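2022年6月13日　Kumside 工作间，圆桌

上午先把 Sotelo 送来的说明重新读了一遍。结论没变：他们那句“定型后可反复折叠，褶峰不散”没有写前提。多高的温度，压多久，压完放多久才开始算，折叠是顺着原褶折还是横着折，一个字都没有。“反复”是几次也没写。我在页边打了四个问号，Danang 说三个就够了，因为横折那一条他默认没人会去试。我说客户一定会试，东西到了 Clivport，装箱的人不会看说明。

所以今天要做的事很简单：
- 灰色打褶件，放开，不压重物，只看它自己要往哪里走
- 垫底换成米白的，之前那块深色底看不清褶谷
- 顺便把灰色针织料拿出来，看两样东西挨着放，颜色差多少
- 酱红那块料子的“褪色”争论，今天给一个说法，或者至少把争论缩小

长桌被裁片占着，只能用圆桌。圆桌的毛病是桌面是红的，而且是那种偏褐的酱红，灰色放上去人眼会自动把灰看得发冷。上一回判断“灰色偏青”，我一直怀疑就是在这张桌子上判断的，可惜记录里没写在哪张桌上看的。从今天起写上：圆桌，红面。

## 一、灰色打褶件

称重 178 克，连同缝在端头的衬。这个数字意义不大，只是为了下次有人说“这件好像比上次那件厚”的时候有个东西可以翻。

压定时间 60 分钟，昨天下班前做的，过夜没动。Sotelo 的人在电话里说时间可以减半，效果一样。我不信“一样”这种词，除非有人把两件摆在一起让不知情的人挑。先按长的做，短的以后再说。

放到桌上之后，一头收得很紧，越往下越窄，还打着弯；另一头散开，开成扇面。这个形状 Zoila 很喜欢，说像专门设计的。我提醒她我们没有设计这个。设计图上两头的褶距相等，摊开应该是一条，没有扇面的事。如果客户也喜欢，那是客户的运气，我们不能把一个没弄懂的结果当成工艺写进报价单。

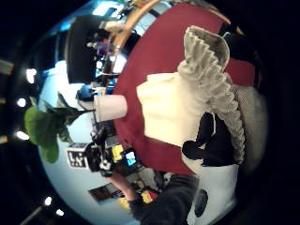
Mercedes Montoya：扇面那一头我觉得不用急着怪定型。端头的衬要是比本体硬，褶谷在那里就合不拢，温度再对也没用。你先把衬拆了再压一次，别两个条件一起改。

同意先拆衬，不同意“不用怪定型”。衬的事我也想到了，但衬两头都有，紧的那一头怎么解释？如果衬是原因，两头应该都散。除非两头的衬不是同一批料，而这恰恰是我们查不到的，因为剩料袋上的标签写的是“衬，薄”，没有别的了。写这种标签的人应该知道自己是谁。（有一部分是我写的。）

能想到的几种可能，按我愿意花时间的程度排：

1. 折的时候两头用力不同。手工折，越折到后面越松，这是常识，不需要谁的理论。最该先查。
2. 模纸受潮。Omari 的模纸我们开封已经 11 天，一直没有封口。说明上讲开封后不影响使用，又是一句没有条件的话。
3. 衬。见 Mercedes 的话。
4. 放的姿势。打褶的东西斜着搭在桌上，一部分在垫底上，一部分越过去，摩擦不一样，松紧自然不一样。说不定根本没有问题，只是放得不好。

第四条最没意思，也最可能让前面三条白忙。下午把它转了个方向，头尾对调，重新松手放下。散的那一头还是散的。这只能说明姿势不是全部原因，不能说明姿势没有影响。Danang 在旁边说“那就排除了”，我没让他在表上打勾。

褶峰本身倒是比我预想的密实，挤在一起的地方一道一道很清楚。这句话写下来，免得以后有人说我只记坏的。可是褶峰清楚和褶峰能留住是两件事。刚出模的东西谁都好看。

米白垫底有软折痕，放之前没有烫。垫底自己有折，上面的东西再有折，看影子的时候会互相骗。下次垫底要平，或者承认我们不在乎影子，那就别在记录里写“褶谷阴影均匀”这类句子。我翻了之前的记录，这句出现过不止一回，全是同一种口气，我怀疑是从上一页抄下来的。

另外，纸杯。圆桌上又有纸杯，跟样品在同一张桌面上。我不管里面有没有水，规定是样品上桌，杯子下桌。这条规定去年12月就贴出来了，签字的有全组的名字。那盆绿叶子的植物也一样，叶子快伸到杯子那边了，浇水的人一抬手，水就到桌上。植物搬走，或者样品搬走，选一个，我投植物。Yurani 反对，说植物在那里比我们谁都早。这不是理由，但她嗓门大，先记着，待定。

## 二、灰色针织料

桌边那块针织的，纹路很细，摸起来软，跟打褶件摆得很近。原来的想法是两样做一套，Clivport 那边要的是“同色”。

近看是同一类灰。我只能写到“同一类”。针织的表面有纹，光进去了出不来，褶的表面一棱一棱，亮面和暗面挨着，同一个染缸出来的东西也会看成两种颜色。这件打褶的扇面里头那一片就比外面深。那么客户说的“同色”，到底是跟亮的那面比，还是跟暗的那面比？我写邮件去问过，回信说“整体感觉一致即可”。整体感觉没有单位。

我的建议：
- 不要在报价里出现“同色”，写“同一灰系”
- 附实物小样，让对方签在小样背面
- 小样要打过褶的，平的小样等于没给

Zoila 认为这样写显得我们没把握。我们就是没把握。

拉伸还没做。针织料横向能拉开多少、放手后回到哪里，要等夹具腾出来。有人在白板上写“回弹好”，没有署名，没有数，我擦掉了。谁写的请重新写，带上数。

## 三、酱红料子，究竟褪没褪

这件事争了有一阵。Maritza 坚持说料子上半截发白发粉，是褪色，应该退货。我坚持先别退。退货要说得出理由，供方只要回一句“请提供对照”，我们手里什么也没有，因为收货当天没有剪留样。没剪留样这件事我要再写一遍：收货当天，没有，剪，留样。

今天凑近看了很久。料子是哑光的，软，褶子很缓，中间有一道斜着下来的暗折。靠上的地方确实有几片偏亮，带一点粉。问题在于，料子上面那些亮的部位，正好也是鼓起来对着光的部位。褪色的边界应该不管你怎么摆都在原来的地方；光造成的亮斑，料子一动它就跟着动。这个区别不难验，但争论了这么久，没有一个人去动过那块料子，包括我。

还有一点：旁边挨着白的东西。深红旁边放白，人会觉得红的边上更暗、中间更亮。换成挨着灰的，又是另一个样子。所以我对“一眼就能看出来褪了”这句话一点也不买账，一眼看出来的东西最该回头再看。
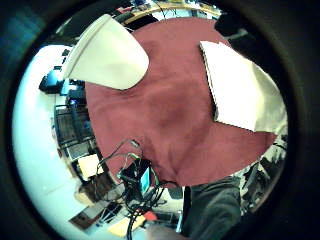 Maritza Puma：我还是觉得偏粉那几块不全是光。深红的料子最先掉的就是红里面发沉的那部分，剩下来的就会往粉走。你要验可以，但别只换摆法，拿一小条去水洗，掉不掉一看便知。

水洗验的是色牢度，跟“到货时有没有褪过”是两个问题。一块已经褪过的料子，水洗可能一点都不掉；一块没褪过的，水洗可能掉得一塌糊涂。两个结果都不能回答退不退货。不过她说别只换摆法，这点有道理，我原来的打算确实太省事了。

改成这样做：

从料子上剪 4 条，两条取自偏亮的地方，两条取自暗折旁边。剪完立即在背面写代号，不写“亮”“暗”，写字母，由 Yurani 保管对照表，我和 Maritza 都不看。平贴在同一张白底上，靠北窗，不开灯。由没有参与过争论的人排深浅。要是排出来跟取样位置对得上，我认，退货信我来写。要是对不上，请不要再在午饭时间提这块料子。

然后再拿边角去水洗，单独一页记录，不跟前面的结果混着写。

Maritza 问，为什么不能两样一起做，省一天。可以一起做，但不能一起写。之前把两个试验写在一页上的那次，最后谁也说不清哪一栏是哪一样的。

有一个麻烦：剪了就不能退整匹。Danang 说供方一般允许验布剪损，我问“一般”写在合同哪一条，他去翻了，还没翻到。翻到之前剪刀不动。我今天做的只有把料子换了两个方向搭着，肉眼看，亮的地方有的跟着挪了，有的我说不准。说不准就写说不准。我原以为会更干脆一些，能当场赢下来，没有。

灰色衣料靠近酱红的时候也有影响，这条补在这里。穿深灰工作服弯腰去看，袖子挡光，整块料子立刻沉下去一截。看颜色的时候退后一步，袖子挽起来，或者干脆换件浅的。听着像小题大做，可我们有整整一页的“偏暗”记录是我自己弯着腰写的，现在全部存疑。

## 四、给 Clivport 的回复，先不发

草稿里有三句我划掉了：

“褶型稳定，可满足多次折叠要求。”没有试过多次。试过的只有放着不动。

“灰色与针织件同色。”见第二节。

“深红主料状态良好。”我们自己都还没吵完。

剩下的能写的是：已完成首件打褶，形态待确认，两端有差异，正在查；配色建议以打褶后实物签样为准；主料待检。Zoila 说这样一封信等于什么都没说。它说了三件真的事，比上一封多三件。

她要求至少加一句积极的。我同意加“褶峰清晰”，这是今天亲眼看到的。她又想在后面加“且持久”，我删了，她加回来，我又删了，最后文件存了两个版本，请发信的人看清楚文件名再发。

## 五、没弄完的

- 拆衬重压，只动这一样，其余照旧。时间仍用 60 分钟，不许偷着试短的
- 问 Omari 模纸开封以后到底该怎么存，要书面的
- 剩料袋标签重写：料名、到货日、谁剪的
- 垫底烫平
- 翻合同，验布剪损那一条（Danang）
- 对照表交给 Yurani，她还没说放哪里，我建议别告诉我
- 圆桌：杯子。植物待定

打褶件收的时候顺着原褶收，没有硬捋扇面那一头，散着就让它散着，平放在架子上层，上面不要压东西。明早先看它有没有又开了一点，看的人把桌子也写上。

Mercedes 补了一句，说今晚如果关窗，屋里湿度会上去，明早看到的未必是它自己要散。那就窗户照旧开着，跟昨晚一样。昨晚窗户是不是开着，没有人记。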